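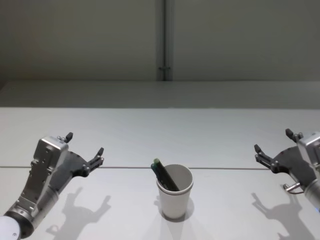 Re: Can any of these things do a chore yet?

List: home-automation-talk
Date: 2026-09-26

On the list, an earlier poster wrote:

> I keep seeing clips of robot arms folding shirts and loading
> dishwashers, and my wife keeps asking when we get one. I run a
> small frame shop, and what I'd want is dumber than that. Put the
> pens back in the cup. Put the tape back on the hook. Sweep the
> bench at six o'clock. Is any of that real, or is it all still
> demo reels? I don't need it fast. I need it to work when I'm
> not looking.
>
> Also, has anyone priced a pair of arms lately? I gave up after
> the third "contact sales" button.

Hi all,

I've been meaning to answer this one all week, because pens in a cup is pretty much my whole hobby at the moment! The picture at the top is the job as I think about it: two arms, a bare table, a paper cup with a couple of dark markers in it. It looks like something you'd hand a toddler, and I promise you it has eaten most of my evenings.

Some background for the newer folks. I work days at Adley, where we pack kitchen hardware, and a few of us have been following the Bendden project (the open one, where people share their training runs and argue about gripper pads). Since December I've been keeping a log of how my own setup does on small tidy-up jobs. Nothing scientific, just a spreadsheet and a lot of coffee.

The log has 1022 tries in it now. Of those, 600 were plain "marker goes in cup" tries, and the rest is a mess of sponges, spoons, clothespins and one very sad week with rubber bands. On the marker job it fails in 111 of the 600. I was thrilled with that until my sister asked if I'd keep a dishwasher that failed that often. Well, no.

What goes wrong is hardly ever the part I worried about. Finding the marker is fine. Picking it up is mostly fine. It's the cup! A paper cup weighs nothing, so if the marker touches the rim on the way in, over goes the cup, and then the arm carries on very calmly putting a marker into a place where there used to be a cup. Two arms help a lot there. One steadies the cup, the other one does the dropping. But then you've got two arms that have to stay out of each other's way, and a paper cup squashes if you hold it the way you'd hold a mug. So every fix brings a new little problem along with it - I've stopped being surprised.

The second marker is harder than the first, too. Once there's one leaning in the cup, the next one can catch on it and end up sticking out at some silly angle. A person just gives it a wiggle. My setup has no idea what a wiggle is. I spent a weekend trying to teach it one and it learned to stir.

Now, to the frame shop question. Would I trust it at six o'clock with the lights off? Not on your bench. On a clear table with the same cup in the same spot, maybe, if you don't mind coming in some mornings to markers on the floor. Your bench has glass and little nails and sawdust and (if it's like mine) a sandwich. Every one of those is its own project.

Sweeping is a different animal and I'd look at it first. You don't have to hold anything delicate, and if it misses a spot nobody cries. A guy over on the Kang forum has one arm pushing a bench brush along a fixed path, with no cameras or learning at all, and he's very happy with it. It's boring and it works. Tape on a hook I'd put in the middle. Hooks are better than cups, they don't fall over, but you have to hit the hole in the roll pretty square.

On price, I can't help much. I bought my arms used when Kirnumwood closed their test room, and I suspect I got lucky, so my number would only annoy you. Do budget for gripper tips though. I'm on my 2nd set and they aren't the sort of thing you find at the hardware store.

One cheap thing to try before you spend anything: swap your pen cup for something heavy with a wide mouth. I moved to a stoneware crock for a few evenings and the tip-overs just stopped. Of course the folks on the Bendden list told me that was cheating, and I went back to paper, but you're running a shop and you're allowed to cheat all you want.

If anybody has a decent way to tell "marker is in" from "marker is lying next to the cup looking smug," please post it. I check by eye right now, and it means I can't leave the thing running while I make dinner. I can share the spreadsheet as well, just reply on the list so I only have to dig out the link once.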